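Lorkthorpe Community Radio, Listeners' Panel
Minutes of the meeting of Dec 5, 2025
Taken by me, Begoña Alcaraz, because Arben did the last three and says his wrist needs a rest

Present: Naledi Mabaso (chair), Toshio Hayashi, Masaru Shimada, Arben Hodžić, me. Hanrahan from the station sat in for items 2 and 3 and then had to run back for the evening show.

1. Last minutes
Approved with one fix. I'm told the October minutes had Toshio "seconding" his own motion. He didn't, it was Masaru. Sorry, Toshio!

2. The Morning Desk complaint
This took most of the evening, so I'll try to get it down properly. You all know the basics: during the school closings segment the host made a crack about people from the east side of town and how they drive in snow. It was live, it was maybe four seconds long, and he moved straight on to the bus delays. The station got 87 emails. Naledi had read every one of them (bless her) and said most were upset, a fair number thought it was nothing, and a few were about something else entirely, mainly the new jingle.

Hanrahan told us where the station is at. The host has apologized on air once, at the top of the next show, and he's still working. There's been no suspension. Hanrahan said management wanted to hear from us before deciding on anything more, and that they'd take a written recommendation if we could agree on one.

We couldn't, at first. Toshio felt the apology was too quick and sounded like it was being read off a card, and he'd like a second one with an actual conversation attached, with somebody from the east side in the studio. Masaru thought dragging it out would make it worse for everybody. He's done live radio himself, years back, and he said your mouth gets ahead of you at six in the morning and one dumb remark shouldn't be the end of a person's job. Arben asked who had said anything about ending his job. Things got a little warm there for a minute and Naledi called a break. 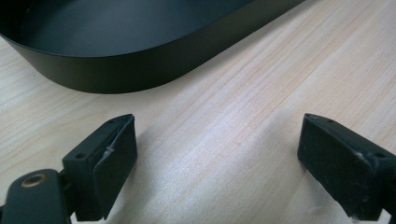

Tray on the table, meeting room.

After the break Naledi suggested we split it into two questions, which helped a lot. Do we want him off the air? Nope, all five of us said no. Do we think one apology is enough? Three said it isn't, Masaru said it is, and I went back and forth and in the end abstained (I've known his mother since grade school and I figured I should say so).

So what goes to the station is this: keep him on, invite a guest from the east side for a proper on-air talk before the end of the season, and write down somewhere what happens the next time a host says something like that, since right now there's no policy at all. Hanrahan was surprised by that last part and then said, well, no, I guess there isn't.

Action: Naledi to write it up. Masaru asked that his disagreement be included and it will be.

3. Delay on live shows
Hanrahan brought a quote from Gromon for a delay unit that would give the board operator 5 seconds to hit a button. It comes to $400 secondhand, plus somebody's afternoon to wire it in. Arben was all for it. Toshio wondered if the operator would really be quick enough, considering the operator at that hour is usually also the person making the coffee and answering the phone. Fair point! Hanrahan said they'd train people. We agreed to support buying it, though it's the station's money and the station's call.

Action: Arben to ask Jedik, who rent the mast to us, whether a delay messes with the shared time signal. Hanrahan didn't think so but wasn't sure.

4. What gets said about us online

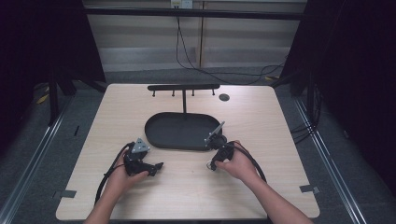

Toshio brought up the Lorkthorpe neighbors' page, where there's a very long thread saying the panel already voted to fire the host. We hadn't even met yet! I'd wanted to jump in and answer and had a whole paragraph typed out on my phone, but Naledi asked us please not to reply one by one under our own names. She'll post one short statement once the letter has gone in. Masaru asked if he could at least "like" things. We said he'd better not.

5. The jingle
Ran short on time. Arben likes it, Toshio can't stand it, and I keep singing it in the car. Carried over.

6. Anything else
Masaru needs the blue folder back from whoever has it.
Naledi is looking for somebody to cover the listener phone line while she's away. I said I'd take the mornings if Toshio does evenings, and he's checking with his wife.

Next meeting same place. Naledi will send the date around once Hanrahan knows the holiday schedule.

B.A.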